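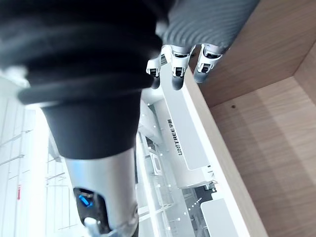 Subject: Re: [hands] Erkora vs Grota, anything yet?
From: Mabli Mostyn
To: hands list

Quick one before the 4:30 call, sorry for the state of it. Proper write-up when Ynyr gives me the logs in a format that opens.

Meinir Pumphrey wrote:
> Hi all, I know you wanted to be through both hands by July. Beca
> and I have to put an order in and we're stuck between the Erkora
> and the Grota. Mostly we pick small stuff out of bins, then hand
> it over to a person. Can somebody tell me
>
> - which one drops less
> - whether the wrist camera is any use once the fingers close
> - how bad the cabling is
>
> Even half an answer would help. I've read both datasheets and
> they're written by people who like adjectives.
>
> Meinir

Half an answer is what you get.

Drops. We planned 300 picks per hand. Erkora did all 300. Grota is at 117 and stopped, see below. So don't put the two side by side in a table for your boss yet please. On the same first 117 the Grota dropped fewer of the flat things (washers, the little lids, the card sleeves) and more of the round ones. Erkora the other way, and when it drops something it's nearly always at the moment of lift, finger 3 lets go early. You can hear it. Grota drops happen on the way over to the tray, a slow creep and then gone. For handing things to a person I'd take the early drop any day, the part just stays in the bin.

Heaviest thing in the set was the 380 g brass slug. Both hands lift it. Erkora needs the current limit turned up from default or it slides. Grota lifts it on default but gets noisy, and Eirlys doesn't like the sound, wants to open it up and look at the tendon before we go on. That's why we are stopped. Nothing broken that I know of.

Wrist camera. We used the Nicholas on both, same bracket, same exposure. Fine for approach. Once the fingers close you mostly get the backs of the fingers and not much of the part, so if you were planning to check grip visually from the wrist - don't. Tilting the bracket out helped a bit and then you see a lot of the robot's own arm instead, plus whatever it's standing near. We ended up masking that out. The mask has to be redone every time the sleeve shifts, which is often. Annoying. Budget an afternoon.

If you have the money for a second camera, put it somewhere fixed, looking across the bin. Beca said your cell has a post already? Use the post.

Backgrounds, seeing as you'll ask. We did the first sets facing pale stuff and wood, and the finger segmenter was happy. Striped carpet it hates. Thin stripes, dark fingertips, it keeps finding extra edges that aren't there. I wouldnt call that a hand problem but it cost me a morning thinking it was one.

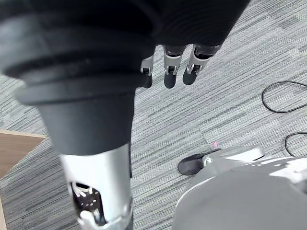 Did you use the same controller for both hands?

We did, the Flument, same firmware the whole way through, with a separate grip profile for each hand and nothing else changed.

Should add the Grota profile is younger. Ynyr tuned the Erkora one over weeks and the Grota one over a lunch. So some of the creep could be us. I'd like to see it rerun with a slower ramp before anybody says it's the fingertips. He thinks fingertips. We have a biscuit on it.

Cabling. Erkora, single cable, stiff, comes out at the wrong angle if your wrist rolls a lot. Grota, two thinner ones, nicer to route, but the connector on the data one has no latch and it worked loose on us. Tape. Ordering a latching version is apparently possible, ask for it by email, it isn't on their web form.

Swapping hands takes me twenty minutes if the screws behave. The Erkora adapter plate wants a long hex key, the short one won't get past the cuff. Put the long one in the drawer NOW, you will thank me.

Other bits, no order:
- Erkora's calibration routine wants the fingers hanging straight down with nothing near them. Do it with the arm clear of any furniture, it swings wider than you'd think
- Grota forgets its zero if you pull power without parking first. Park first
- both open slower than they close. Matters for handover, people tug
- the Flument log timestamps are in its own clock, so sync before a run or you'll be lining up camera and current by eye like I did

What would I buy, for bins then handover? Today, Erkora, and I'd say it quietly. If Eirlys comes back and says the Grota tendon is fine and the slow ramp fixes the creep, I might flip. If you can hold the order till she's had the cover off, hold it.

Does anyone else on here have a Grota with more hours on it then ours? Would really like to know whether the noise with heavy parts is normal. A recording would do, phone is fine.

Meinir, send me your part list and I'll throw a few of yours into the next set. Small ones, no glass.

Got to run, call's starting

Mabli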